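Minutes of the Curnach Neighborhood Association, May 30, 2020

We got going a little late, as we tend to, and it was lovely to hear so many familiar voices on the line after such a long spring.

**1. Minutes of the last meeting.** Approved as sent out, with one spelling fixed (it's Griltport Road, with a t in the middle – our apologies to everyone who lives on it).

**2. Office computer.** The old machine gave up over the winter, and we agreed to spend up to $490 on parts, with the processor being the dearest of them. Lagman Hardware will hold their quote for 8 days.

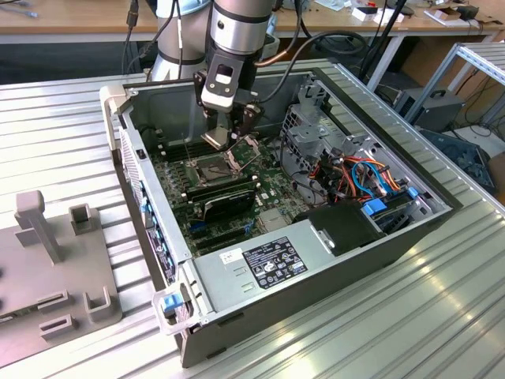
**3. Community garden.** All 40 plots are spoken for, and there are three households on the waiting list. Bustent Nursery has kindly offered us tomato seedlings at cost, and there was a long and very happy talk about which kinds did best last year. No vote was needed.

**4. Fall supper.** We would dearly love to hold it in October as usual, but it's too soon to say – carried over to the next meeting.

Meeting closed with thanks to all who called in.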